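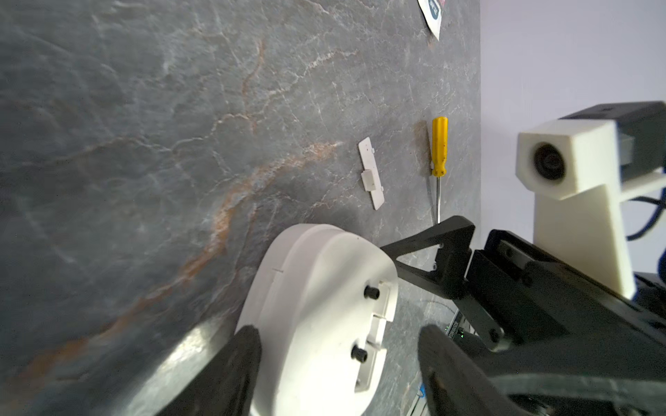 So we've been in the Colwood flat for 2 months now and I still haven't put up a single shelf! I did mean to do it on Wednesday, but then I found out the bus to Hostberg goes right past the end of our road (the 42, if you're ever over this way) and that was the day gone. Lovely market, very good cheese, came home with far too much of it.

The books are staying in their boxes a bit longer – all 36 of them. Next weekend, maybe. Has anyone got a favourite way of storing cheese?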